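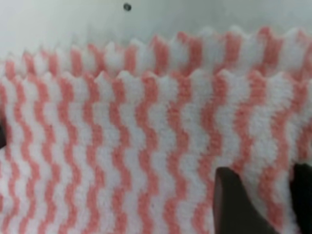 Lint load on a laundry-to-landscape line depends mostly on what goes into the drum, and much less on which filter sits downstream. I should have asked about that before I answered your first question about the Skurimero housing. Fabrics with a dense, fuzzy pile, like the pink and white wavy-striped cloth at the top of this message, belong in a different category from flat-woven shirts and sheets, and a household that washes a lot of fleece needs to size its filter for the fleece. The remaining numbers (pump, head, outlet count) look fine to me, with two exceptions noted below.

On 15 September 2023, Glykeria Theodorakopoulos wrote:

> We have the system at the Gurkovside duplex running on
> both washers now. The meter shows 3,711 gallons since
> it was installed in February. Two problems.
>
> First, the Skurimero housing plugs. I am cleaning the
> screen every 6 loads. Past that point the surge tank
> backs up and the Hitel controller throws a high-level
> alarm, and the diverter goes to sewer until somebody
> resets it.

The diverter going to sewer on high level is correct behavior. Leave it alone. What I would change is the manual reset. The Hitel has a latching mode and a non-latching mode, selected by a jumper behind the front cover, and it sounds as if yours is set to latch. In non-latching mode the valve returns to the landscape side once the float drops. You still want a record that it tripped, so wire the alarm output to a lamp in the laundry room and let that latch on its own relay.

As for the screen, the cleaning interval you describe is short, but I would not call it a fault in the housing. The screen has a small open area for its length. Lint forms a mat on it, and after that the mat is doing the filtering. Going to a finer screen will make this worse. Please do not follow the advice posted last month to put a nylon stocking over the inlet, because on a pumped system it ends up in the impeller sooner or later.

> Second, the far outlets get very little water. There
> are 13 outlets on the line, all half-inch, with ball
> valves. The near ones flood their mulch basins while
> the last few barely drip.

That is ordinary line loss plus poor balancing. Start with every valve fully open, run a load of plain water through, and throttle from the near end. Go down the line twice, as each adjustment changes the ones after it. Mark the handle positions with paint pen when you are done. If the last outlets are still starved with the near valves mostly closed, the line is too long for the pump and you should split it into two zones with a manual three-way valve. Alternating zones monthly is plenty for established shrubs.

Check for lint in the valves before you balance anything. A half-closed ball valve is a good lint trap, and a line that has been running behind a plugged and bypassed screen will have strings of it hung up at the throttled outlets. Open them all, flush, then start.

> The tenants in the upper unit say they wash a lot of
> blankets. Would a bigger filter fix this or should I
> be looking at the pump? Athanasiadis quoted me for
> both and the pump is the cheaper of the two.

Filter. A bigger pump will pull harder against the same mat of lint and compress it. You would get a few more loads per cleaning at best, and more fine material forced through to the basins.

What I would ask Athanasiadis to quote instead is a second Skurimero housing plumbed in parallel with the first, with unions and an isolation valve on both sides of each. You double the screen area and you can service one while the other is in use. Approach velocity through each screen drops by half, so the mat builds more slowly and stays looser. Mount them vertically with the drain port down, and leave 20 inches of clear space below so the element can be dropped out without bending it.

Put a pressure gauge upstream of the pair if there is a port for one. Take a reading with clean screens, write it on the pipe, and service when the needle has moved noticeably off it. Counting loads is a poor proxy in a building where one unit washes blankets and the other does not.

It would also be worth asking the upper unit to wash the blankets and other fleece items together, on one day, with the diverter set to sewer by hand. New pile fabrics shed most heavily in their first few washes, and in this area the sewer side costs you nothing extra. Synthetic fiber does not break down in a mulch basin, so I would keep it out of the soil even if the filter could handle it. Cotton lint in the mulch is harmless in small amounts.

Two things I could not tell from your post:

Is the surge tank vented separately, or through the washer standpipe? If it shares the standpipe vent, slow drainage there can trip the float with a perfectly clean screen.

Where is the meter, before or after the diverter? If before, your total includes everything that went to sewer, and the basins have received less than you think.

If you can post a sketch of the piping between the standpipe and the first outlet, with pipe sizes and the height of the tank relative to the highest basin, I will run the head loss for the two-zone case.

Ravindra Bhatt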